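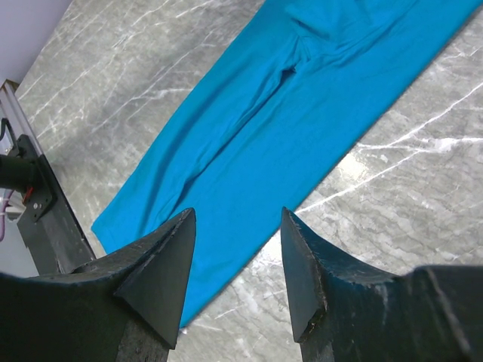
Purificación Vallejo on fixing clothes for a living

Community > Local business > Interviews

7 min read

1 April 2024

Purificación Vallejo is 71 and has run Munutent, her alterations and repairs shop in the Aguiar Arcade, for 13 years. Before that she worked for other people, first in a factory that made school uniforms and later in the back room of a dry cleaner. She works five days a week and opens at nine. We talked over two mornings while she worked, with a few breaks for customers.

I asked first what comes through the door most often.

"Hems," she said. "Trousers that are too long. Then zips, then crotch seams, then everything else. People think it will be wedding dresses. I might do a few of those in a good December and then not see another one until spring."

She charges the same for a hem whether the trousers cost a lot or a little. Some customers find that strange. A man once told her it made no sense to pay that much on a pair of pants from a discount shop. She told him it was the same thread and the same twenty minutes, and he could roll them up if he liked.

"He left them with me in the end. He's been back plenty of times."

Vallejo learned to sew from an aunt, but she says she learned to work in the factory. She was put on side seams and did nothing else for most of a year. After that she was moved to waistbands, which paid slightly better, and then to checking, where she stood at a long bench and looked for faults.

"Checking was where I got my eye. You learn what a bad seam looks like before it has gone. The stitches sit wrong. Or you pull it a little and you can see daylight through it. When I look at something now I'm still doing that job."

The dry cleaner came next, after the factory closed its sewing floor. The owner, Minoru Hamada, took in repairs as a sideline and needed someone to do them. She stayed until he retired. When he packed up he sold her the Wudska, a heavy straight-stitch machine that still sits nearest the window at Munutent. She has had the motor replaced and the foot pedal rewired. The rest is as it was.

"It only goes forward and back. That's all it does. For a hem on a pair of work pants I don't need anything else."

She has two other machines. One is an overlocker and the other is a domestic zigzag she bought second-hand for stretch fabrics. Stretch is a large part of the work now, and I asked how that had changed things.

"When I started, a person had maybe one or two things that stretched. Bathers, a tracksuit. Now half of what comes in has some stretch in it, even the suits. If you sew a knit with a plain straight stitch and the wrong needle, it looks lovely on the table. Then the customer sits down in it and the thread snaps. They come back and say the repair didn't hold, and they're right."

She uses a ballpoint needle for knits and changes it more often than the packet suggests. For a hem on knit pants she will use a narrow zigzag, or a twin needle if the customer wants two neat rows on the outside. She steams the hem first and lets it cool flat before she goes near it with pins.

"You have to leave it alone for a bit. If you measure a knit while it's hanging off the side of the table, the weight pulls it and you get one leg longer than the other. I lay it out on something hard. A kitchen bench is perfect if you're doing it at home. Carpet is hopeless."

On the question of crotch seams she had more to say than I expected. They fail on nearly everything in time, she said, and most people wait too long.

"Four seams come together there. There's a lot of thickness in one spot and it takes all the strain when you bend. So the thread goes. If you bring it to me when the thread goes, it's a ten-minute job. If you keep wearing it until the cloth goes, I have to put a patch behind, and you'll feel the patch."

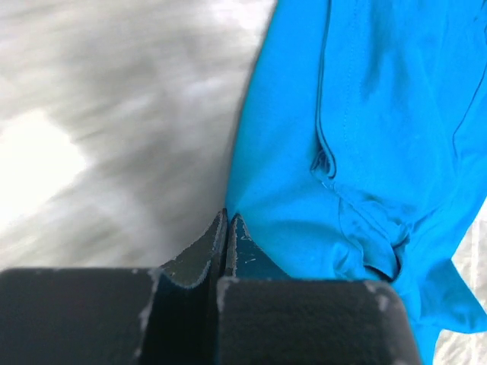 Blue fabric with a stitched seam and a small pucker at the end of it.

Her advice is to turn trousers inside out every few months and look at the seams in good light. A pucker can mean the thread was too tight when it was sewn. A bit of fraying at the end of a seam can be trimmed and caught with three or four hand stitches. She doesn't think anyone needs a machine for that.

"A needle, some polyester thread close to the colour, and your glasses if you wear them. Don't use the old cotton thread out of your grandmother's tin. It's pretty but it breaks."

I asked whether she ever turns work away. She does. She won't repair fabric that has perished, and she won't take leather. She has stopped taking curtains because there is no room to spread them out. She will also tell people when a repair is going to cost more than they might want to spend, although she leaves the decision to them.

"I had a woman with a cardigan, it was more hole than cardigan. I said to her, this will be three hours. She said fine. It was her mother's. So I did it, and it took four."

Did she charge for four?

"No. I said three."

For the past while Vallejo has had help from Kumiko Imai, who came to the shop as a customer and asked if she could learn. Imai works three days a week and does most of the zips. She had been sewing at home for years and said the hardest part was getting quick enough.

"At home I'd unpick something and have a cup of tea," Imai said. "In the first month here I did a jeans zip in an hour and a half. Puri does one in twenty-five minutes. I'm at forty now. I still put one in upside down last week."

"Everyone does that," Vallejo said from the other side of the room.

The shop gets through 115 jobs in an ordinary month, according to the docket book. Vallejo keeps the book by hand. Each docket has a number, a name, a phone number and a description of the job, and the bottom half is torn off and pinned to the garment. She tried a computer program for a few weeks and gave it up. The printer labels fell off anything woolly.

Uncollected clothing is a bigger problem than she would like. She rings after two weeks and again after two months. After six months she considers it hers, which is written on the docket, but in practice she keeps things much longer. There is a rail at the back with coats on it that have been there for years.

"There's one man, I know he moved away. It's a good coat. I keep thinking he might come through on a holiday."

We talked for a while about cost. The rent in the arcade went up twice in the last three years and thread has gone up too. She raised her prices once in that time and put a sign on the counter a month ahead. A few people complained. She lost one regular, a real estate agent who used to bring in a lot of shirts.

She doesn't blame people for throwing clothes out. New clothes are cheap, she said, and a person with two jobs and children isn't going to sit down at night and darn. What bothers her more is clothing that can't be repaired even by someone who wants to.

"They cut the seam allowance down to nothing. There used to be enough in there to let a waist out by an inch each side. Now I open it up and there's no cloth, just the overlocking. What am I meant to do with that? I can take it in, but I can't give you what isn't there."

She showed me an older pair of men's trousers waiting for collection, and then a newer pair from the same rail. The old ones had a wide strip of spare cloth at the centre back and a deep turn-up inside the hem. The newer ones had hardly any of either. The older pair had been let out and taken in so many times that there were four faint lines of needle holes beside the seam.

For anyone buying clothes with repair in mind, her list is short. Look inside before you look at the outside. Check how much cloth there is at the side seams and at the hem. Pull gently across a seam and see whether it gapes. She likes buttons that are sewn through a second layer, and she likes a spare button even though most people lose them.

"Write on the little bag which shirt it's for. You won't remember."

I asked if she had plans to stop. She has a bad thumb, which she straps for hand sewing, and her daughter has been asking the same question. The lease runs for another two years. She'd like Imai to take the shop on, and they have spoken about it, but nothing has been agreed.

"I've said she can have the Wudska either way. She doesn't like it. It's too loud for her."

Imai said she was getting used to it.

A customer came in then with a backpack that had lost a strap, and Vallejo turned it over a couple of times and looked at the stitching around the torn end. She told him Thursday week would be the earliest, then checked the book and told him the day after that. He asked if it would hold a laptop. She said that depended on the laptop, and wrote out the docket.

Munutent is upstairs in the Aguiar Arcade, past the key cutter. Bring the shoes you plan to wear if you're having trousers taken up.

14 comments | 38 shares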